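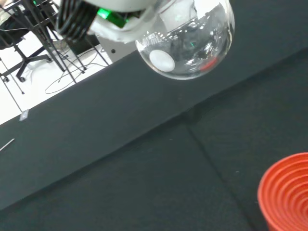 Valentyna Fedoruk
Section moderator, Glassware & Benchtop
Posts: 1,421

Apr 25, 2022

Right, I'm starting a fresh thread for this, as the old one about hotplates got hijacked by the argument over distilled water (you know who you are). I want to talk about little round-bottomed flasks. The tiddlers, the ones with the printed scale and the white patch for your pencil note.

I love them. I've had a soft spot for them ever since I bought a mixed box from Stinberg when they were clearing out their old stockroom, and I've been finding excuses to use them ever since. They're lovely to hold and they swirl beautifully. And they will not stand up! You put one down for two seconds to find the stopper and it's off.

So two questions really. What do you all put under yours when they're off the heat, and what do you hold them in when they're on the stirrer? I've been using cork rings for the first and a lot of hope for the second.

The other thing I'd like opinions on is bench covering. I've gone over to black cloth and I'm very happy with it, but I had a message last week from someone telling me it was madness, so let's have it out in the open.

pipettepete wrote:

It was me, I sent the message, and I'll say it again here. Cloth on a bench is madness. It holds whatever you spill, it rucks up, and it hides a drip until you put your sleeve in it. Bare worktop or a proper tray. I'll die on this hill.

As for the flasks, cork rings every time. I've got a bag of them from Chin and they've lasted for years. You do need the right size though, too big and the flask sits in it like an egg in a bucket.

moorhen_lab wrote:

Oh I disagree with Pete, what a surprise. Clear glass on a pale worktop is a nightmare for my eyes. On something dark you get the shine coming off the bulb and you can see exactly where it is. Look at Valentyna's, you could spot that from the doorway.

I will give him the spills. Mine gets washed more often than my tea towels.

Also Valentyna is that a 40 ml flask? I've only ever seen 25 and 50 in that shape and now I want one.

Valentyna Fedoruk wrote:

It says 40 mL on the side, just over the white patch, and I read that as a line on the scale. The full bulb would take more. Somebody on here once filled one to the brim to check and then couldn't get the stirring bar in without a flood, so I won't be repeating that. Sorry, no rare collectable to get excited about!

kettle_and_co wrote:

Slightly off to the side but does anyone else find the white patch rubs off? I had a couple of Fatov ones where the patch was fine but the print went after one summer. By August I had a set of completely anonymous flasks. I now scratch a small number into a bit of tape and stick that round the neck, which looks dreadful.

pipettepete wrote:

Stop putting them in the dishwasher, Kettle.

kettle_and_co wrote:

I do not put them in the dishwasher.

(Once. I put them in once.)

Valentyna Fedoruk wrote:
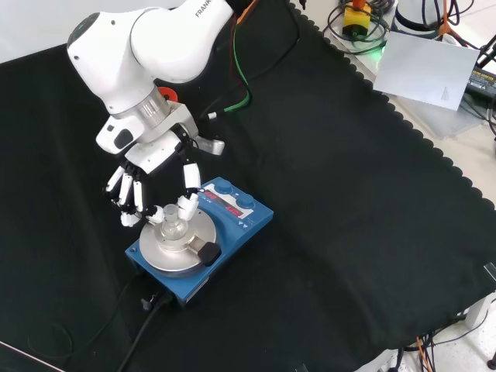
Back to holding them on the stirrer, which is the bit I really wanted to sort out. For ages I balanced small flasks in a dish of sand, and it was messy and slow to warm, and I was forever digging sand out of places sand shouldn't be. Then I tried a clamp on its own and I never liked how much was hanging off the neck. Now I'm a convert to a metal collar in the middle of the plate, with the flask sitting down in it so only the neck and the upper part stand up. You can see how small the glass looks on that silver top, it would wander all over the place otherwise. I like having both red readouts on the control panel as well – at my age I'm not squinting at a dial. I keep the speed low to begin with and creep up. 700 is plenty for anything this size, and if the bar starts chattering I go right back down and start again.

The cloth is the one I mentioned, Pete, scalloped edge and all. Go on then.

pipettepete wrote:

It's got a scalloped edge. It's a tablecloth. You've put a hotplate on a tablecloth.

Serious point though, please keep fabric well clear of the hot part. I know the plate is up on its own body and the cloth's underneath, but all it takes is somebody tugging it. And the power cable runs right across the front, which would drive me potty. I send mine out the back.

moorhen_lab wrote:

Pete has a fair point about the tugging and I hate saying so. I fold mine under at the side I stand on. If there's a bit hanging over the edge I will catch it with my hip, guaranteed, every single time.

I don't get the cable complaint. On mine the socket is at the front and there's nowhere else for it to go unless you turn the whole thing round, and then you can't read the numbers. What make is yours, Pete?

pipettepete wrote:

Andton, the old grey one. Socket's at the back. Fair enough if yours isn't, I take that bit back. I don't take back the tablecloth.

newtoglass wrote:

Hello all, first post, I've been reading for a while. Can I ask a daft one? How tight should the collar be? I've got one that came in a box of bits and my flask sort of rattles in it. Should I pack it with something or buy another?

Valentyna Fedoruk wrote:

Welcome! Not daft at all. You want the flask to drop in under its own weight and lift out again without a tug. A very slight wobble is fine. If it properly rattles I'd buy another, they're not dear – I paid 15 for my last one, second-hand. I wouldn't pack it. Anything you stuff in there is going to be sitting next to heat.

Try it cold and empty first, with just the bar going round, and watch it for a few minutes before you put anything in the flask.

kettle_and_co wrote:

And let the metal cool before you go grabbing it. It looks just the same hot as it does cold. Ask my left thumb.

Newtoglass, what size is the flask? I've a drawer full of odd collars and rings here and I'd happily post you one for the stamp.

newtoglass wrote:

That's so kind, thank you! It's the 50. I'll message you. And I've just been and looked, and I've got mine standing on a tea towel, so I'm off to move that before Pete sees.

pipettepete wrote:

Too late.

moorhen_lab wrote:

Has anyone tried silicone matting? Dark, wipes down, doesn't ruck. I saw a roll for sale, 2,000 mm long, which would do my whole bench with a bit left over. Only thing putting me off is that it might be shiny and I'd be back to squinting at glass.

Valentyna Fedoruk wrote:

Get the matt sort if you can find it, and ask them for an offcut first. Put a flask on it under your own lamp and see how you get on. I'd be interested, this cloth won't last for ever. Let us know what it's like to clean as well, please.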